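4.3 Greifer am Handgelenk: Kontrolle, Nullstellung, Griffprobe

Stand: 17. Februar 2025. Bearbeitung: Alžběta Danko, Gegenlesung: Radomír Jelínek

Dieser Abschnitt gilt für den Wohnraum-Aufbau »Hatholm« mit Parallelgreifer und Handgelenkkamera. Er ersetzt die alte Kurzanleitung. Die versprach eine Einrichtung »in wenigen Minuten«, was bei uns bisher niemand geschafft hat, der die Schrauben wirklich angesehen hat.

Vor Beginn

1. Arm in Parkstellung fahren, Antriebe abschalten, Not-Halt drücken.
2. Warten, bis die Statusanzeige dunkel bleibt. Ein kurzes Erlöschen reicht nicht.
3. Wartungsbuch auf einer neuen Seite beginnen. Einträge auf losen Zetteln gelten als nicht gemacht.

VORSICHT: Quetschgefahr zwischen den Gelenkstangen. Die Software meldet »kraftfrei« auch dann, wenn die Finger noch unter Spannung stehen. Auf die Meldung verlassen wir uns nicht.

Sichtkontrolle der Fingergelenke

4. Beide Fingerseiten nacheinander prüfen: Lagerstellen, Schraubenköpfe, Fingerspitzen.
5. Jede Stange leicht von Hand bewegen. Spiel, das man fühlt, ist zu viel, egal was das Diagnoseprogramm anzeigt.
6. Sechskantschlüssel ansetzen und festen Sitz prüfen. Nur prüfen, nicht »sicherheitshalber« nachziehen. Ľubica Kadlec hat auf diese Weise zwei überdrehte Schrauben von uns geerbt.
7. Fingerspitzen mit trockenem Tuch abwischen. Kein Alkohol, kein Silikonspray.

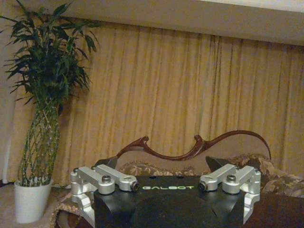

Das Kamerabild ersetzt die Kontrolle von Hand nicht, auch wenn es im Prospekt so klang. Es taugt für eine einzige Frage, nämlich ob die beiden Seiten gleich stehen. Dazu nimmt man den Schriftzug GALBOT auf dem schwarzen Gehäuse als Mitte und vergleicht die silbernen Stangen links und rechts davon; die schwarzen Spitzen müssen auf beiden Seiten schräg nach außen weisen. Ob eine Schraube fest sitzt, sagt das Bild nicht. Ein gemusterter oder faltiger Hintergrund wie der Vorhang hinter dem Sofa stört den Vergleich mit bloßem Auge kaum. Die automatische Kantenerkennung lassen wir an dieser Stelle trotzdem ausgeschaltet, sie hat bei uns schon Falten für Fingerkanten gehalten.

Nullstellung

8. Not-Halt entriegeln, Antriebe einschalten, Hände weg vom Greifer.
9. Im Menü »Rerotton« den Punkt »Greifer« öffnen und die Referenzfahrt starten.
10. Angezeigten Zählerwert ablesen. Für unser Gerät ist 1634 der richtige Wert. Bei jeder anderen Zahl Schritt 9 wiederholen, danach Antriebe abschalten und die Gelenke erneut prüfen.
11. Wert eintragen, auch wenn er stimmt.

HINWEIS: Die Schaltfläche »Automatisch korrigieren« bleibt unberührt. Sie schiebt den Nullpunkt passend zum Fehler und lässt den Fehler stehen.

Griffprobe mit Flasche

12. Eine verschlossene Kunststoffflasche aufrecht bereitstellen. Keine Glasflasche, auch nicht »nur einmal kurz«.
13. Programm 74 laden, Geschwindigkeit auf die niedrigste Stufe stellen.
14. Greifen, anheben, halten. Während des Haltens nicht in den Arbeitsbereich fassen.
15. Flasche absetzen und den Ablauf mit einer zweiten, anders geformten Flasche wiederholen. Eine gelungene Probe beweist wenig.

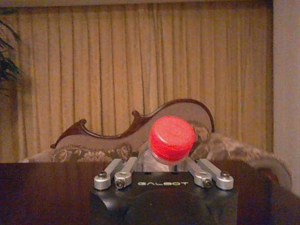 Die Anzeige »Objekt sicher« kommt nach unserer Erfahrung zu früh und wird deshalb nicht protokolliert. Maßgeblich ist, was man am Gegenstand sieht. Der rote Schraubverschluss ist dafür bequem, weil er sich im Kamerabild deutlich abhebt, während Hals und Schulter der klaren Flasche den Hintergrund durchscheinen lassen und schlecht zu beurteilen sind. Eine leichte Neigung der Kappe zur Kamera hin ist zulässig. Wandert die Kappe während des Haltens zur Seite oder dreht sie sich, gilt die Probe als nicht bestanden, und es geht zurück zu Schritt 4.

Meldungen

166: Finger erreicht Endlage nicht. Erst nach Fremdkörpern zwischen den Stangen suchen, dann Kabel prüfen. Die Hilfeseite empfiehlt einen Neustart; der löscht die Meldung und sonst nichts.

374: Kamera und Greifer nicht synchron. Stecker am Handgelenk bei abgeschalteten Antrieben ziehen und neu setzen. Bleibt die Meldung, Jarmila Hubáček anrufen und den Arm gesperrt lassen.

Abschluss

16. Flasche entnehmen, Greifer öffnen, Arm parken.
17. Eintrag unterschreiben. Die nächste vollständige Kontrolle ist im März fällig, auch wenn die Software bis dahin »wartungsfrei« anzeigt.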